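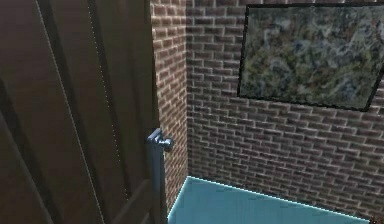

Lever handles and a cat that has figured them out

Forum: House and Home > Doors, Locks and Hardware

pisixfan
We moved into a rental in Clidham in October and every inside door has a lever handle. Our cat needed 2 days to learn that if she jumps and hangs on it, the door opens. She gets into the bedroom at 4 in the morning and into the pantry whenever she likes. The landlord says no drilling. What are people using?

oldhinge
Turn the lever so it points up. Take it off, rotate it a quarter turn, put it back. The cat can't pull down on something that is already vertical. It looks odd but costs nothing.

marrow_lane
That depends on the handle. On a lot of them the spring only works in one direction and the lever will sag after a few months. I did it on three doors and ended up buying new latches for two of them.

oldhinge
Mine have been up for six years with no sag. If yours sagged, the springs were worn out already.

marrow_lane
They were new when I moved in. Sokol levers, the cheap line. I'm only saying check before you do the whole house.

tk778
Swap them for round knobs and keep the levers in a box until you move out. I paid 20 dollars a door for Nollano knobs and a screwdriver was all I needed. Measure the backset first or the latch won't line up with the strike.

pisixfan
I thought about knobs, but my mother stays with us part of the year and has arthritis. Levers are much easier on her hands. I'd like to keep them on her room and the bathroom at least.

greenporch
Then do knobs on the pantry and your bedroom only. Mixed hardware bothers some people but I stopped seeing it after a week.

tk778
Agree with that. Match the finish and it's hardly noticeable.

marrow_lane
Another vote for trying something cheaper first. Double-sided tape on the floor where she takes off from. Ours hated it and quit jumping at the door. You do have to replace it when it gets dusty.

oldhinge
Tape did nothing for us. The cat jumped from farther back.

pisixfan
Update: I took one lever off tonight and the spring does work both ways, so the pantry handle now points up. She sat under it and yelled for a while – no luck so far. Two knobs are ordered, one for our bedroom and one for the hall closet. The backset on mine is 2 3/8, in case anyone else has the same doors.

greenporch
Keep the screws in a labeled bag. I lost mine and paid for it at move-out.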